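On Keeping a Clear Desk

2018-10-18

The matter of household paperwork has occupied a good part of this autumn, and readers who wrote in after the September entry have asked how the new arrangement is progressing. A short report follows.

The previous arrangement consisted of one drawer, two shoe boxes and the left side of my desk. Over the years it had taken in about 1032 sheets, among them the warranty for a washing machine that left the house long ago. Heather Baxter, who was kind enough to sit with me for two evenings, proposed that every sheet be assigned to one of three places: the binder, the shredder or the tray for items awaiting a reply. I adopted her proposal with one change. Letters from family are exempt and remain in their own tin.

The binder is now in use. It is divided by year and then by sender, and property tax has a section of its own. Bevan Ellery has argued in favor of scanning everything, and his position is a reasonable one. I continue to prefer paper for anything that carries a signature.

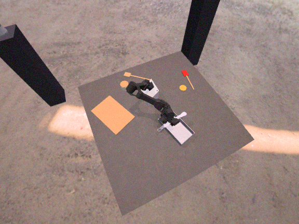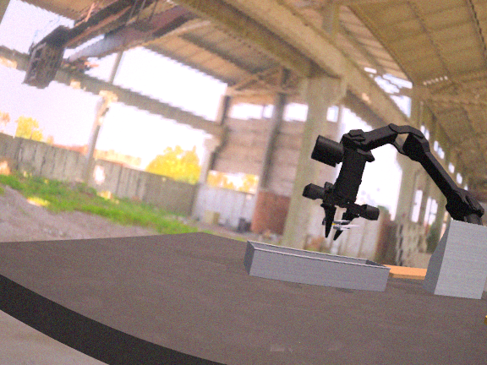
The rule for the desk itself is stricter than the rule for the binder. At the close of each evening, no paper may remain on the working surface, and the tray must be returned to the shelf. My desk is an old oak one with a green blotter, and visitors remark on it. I have come to think that a plain, dark, matte top of the kind shown in both pictures would serve this purpose better, as a white envelope left on it could hardly be missed. The oak will stay for the present, as it belonged to my aunt.

Some questions remain open. Receipts for small purchases are being held for 80 days, a period that Josiane Fleury considers too short and Lev Panasiuk considers excessive. Instruction booklets have been placed in the hall closet pending a decision. The shredder accepts only a few sheets at a time and must rest between batches, so the older bank statements will not be cleared before the holidays.

Comments on the retention of utility bills are welcome. I have kept mine back to the move to Ornotstead and would be glad to learn whether that is necessary.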